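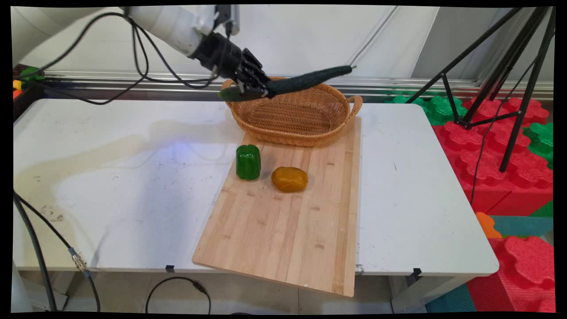

Subject: Re: [bench-practice] Draft rules, section 3: objects, start state, stopping
To: bench-practice list

Hello all,

Thank you for the many answers to section 3. I have read all of them and I try to reply to the most important one first. I keep the text of the earlier message so that people who joined later can follow.

The Clarker group wrote:

> We have tried your section 3 for one week on our own arm. In general it is
> usable. We have three remarks.
>
> 1. Rule 3.2 says that the operator must "reset the table" before each
> episode. Our two operators understood this differently. One put every
> vegetable back at the same spot. The other only emptied the basket and left
> the rest where it was. We ended with 197 episodes and we can not say which
> of them started from which kind of table.
>
> 2. Rule 3.4 asks for the exact name of each object. For the cucumber this is
> easy. For other pieces our people did not agree, and in the file the same
> piece now has different names.
>
> 3. Nothing is said about the cables. On our bench they are the reason for
> most of the stops. Should it be in section 3 or do you plan it for later?
>
> Also please say if the rules are for the Genel format only. We do not use it.

To the first remark. You are right, and the word "reset" was my mistake. In my language it can mean both things. I propose that we use two different words: "return" when each object goes back to a marked position, and "clear" when only the basket is emptied. The operator writes one of these words in the log before the arm moves. It is not a rule that one is better. For training I prefer "clear", as the positions are then more mixed, but for comparing two versions of a program you will want "return".

To the 2nd remark. In my opinion a name should be one that two people give without speaking to each other. If they do not agree, take the more general word. "Yellow vegetable" is a good name if everybody at the table understands it. And the name must not change during a series, even if somebody later finds a better one. Correct it at the end, in all files together.

To the third: cables come in section 4, but I agree that people will not wait for it, so I put a short rule already in the text below. And no, the rules are not bound to Genel. It is only what we have in Wernlow.

The new text of section 3 follows. It replaces the one from the spring completely.

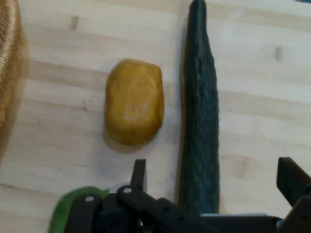

Wernlow, Friday, June 30, 2023

Section 3. Objects, start state, stopping (second draft)

3.1 Before a series, the operator makes a list of the objects and of the container. Objects that are on the table but not part of the task are on the list too, with the remark "not used".

3.2 The operator writes "return" or "clear" in the log before each episode. If the start state was changed by accident, the word is "unknown". Episodes with "unknown" are kept, but in a separate folder.

3.3 Where two objects lie side by side, the fingers must have enough free space to go down between them. If not, the operator moves one object by hand while the arm is stopped — never while it is only slow.

3.4 Each object has one name for the whole series. When in doubt, a color and a general word are sufficient.

3.5 The wrist view is checked before the first episode and after every 17 episodes. Both fingers must be visible in it. A part of the container at the side of the view is accepted.

3.6 Long objects are gripped across the body. The operator notes if one end is heavier or if the object turned between the fingers. A turned object is not a failure when it arrives in the container.

3.7 Cables of the arm must be able to follow it through the full path without pulling. The operator drives the path once by hand control before the series and looks only at the cables.

3.8 Any person in the room can stop the arm. The one who stopped it does not have to give a reason before the next episode.

About 3.8 there was a long discussion in the Galli meeting and I know that not everybody is content. Some wanted that the reason is written down at once. I left it out because I have seen people hesitate with the button when they know a form is waiting for them. If you have other experience please write it to the list, not to me privately.

Open points for me are still the number in 3.5 (17 comes from our own habit, 38 was proposed also, I have no strong argument for either) and the question if fresh vegetables must be changed in a long series, and when.

Please send your changes as plain text with the number of the rule in front. I will collect them in July and then make the third draft together with section 4.

With kind regards from Wernlow,
the editor of sections 3 and 4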